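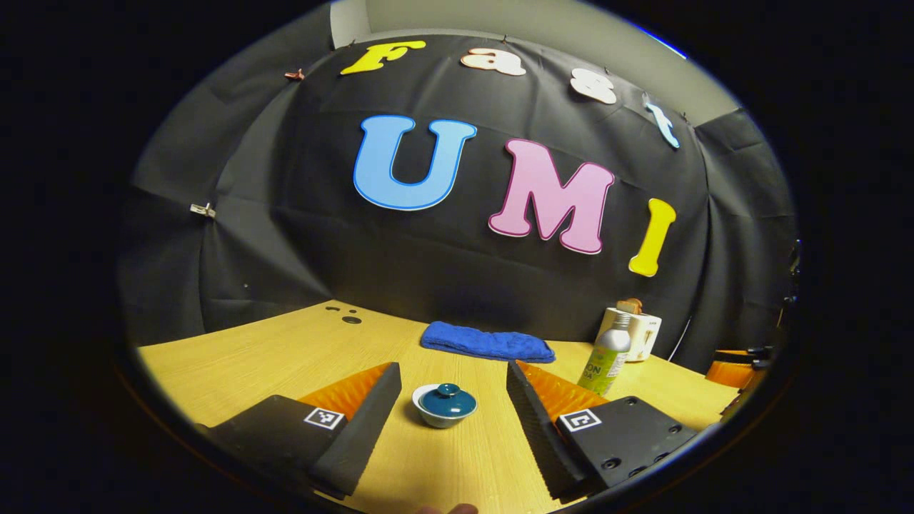
Nabila Ngau
Kitchen and Table Reviewer, Sesov

Keltar Lidded Tea Cup, white with teal-blue lid

I don't trust lidded cups as a rule. Most of the ones sent to us rattle, drip down the side when you lift the lid, or come with a knob too small for anyone with normal fingers. So the Keltar started with a black mark against it.

The lid is domed and glossy, with a round knob on top, and it leaves a thin white band of the bowl showing at the rim. I will give them the colour. Next to a royal-blue towel and a plain white toaster it is still the thing you look at first. Whether that is worth paying for is another matter.

Keltar says the cup holds 200 ml. Mine took 200 ml to the very brim, and no sane person fills a cup to the brim and then puts a lid on it. Call it a small cup of tea. If you drink from a 300 ml mug every morning you will be back at the kettle before the toast is done.

Heat is where the makers get carried away. The box talks about "lasting warmth". I left it for 9 minutes with the lid on and the tea was still good to drink, though a saucer over my old Ulteck mug did much the same. There is no handle either, so for the first few minutes you hold it by the rim or you wait.

Washing up is easy enough. Go gently with the lid - the glaze on our December sample chipped at the edge after one knock against the tap. Keltar sent a replacement lid without any fuss, but they don't list spare lids for sale and I could not get a straight answer on why.

Size: small, 200 ml to the brim
Weight with lid: 400 g
Handle: none
Dishwasher: top rack, according to the maker
Microwave: bowl only, lid off
Sold: singly, with lid

Finbarr Horgan in our returns office would like it known that a cup with tea stains inside is a used cup.

Stock and price checked 01/03/2024. The Ó Ceallaigh cup is cheaper and has a handle, but its lid doesn't sit flat.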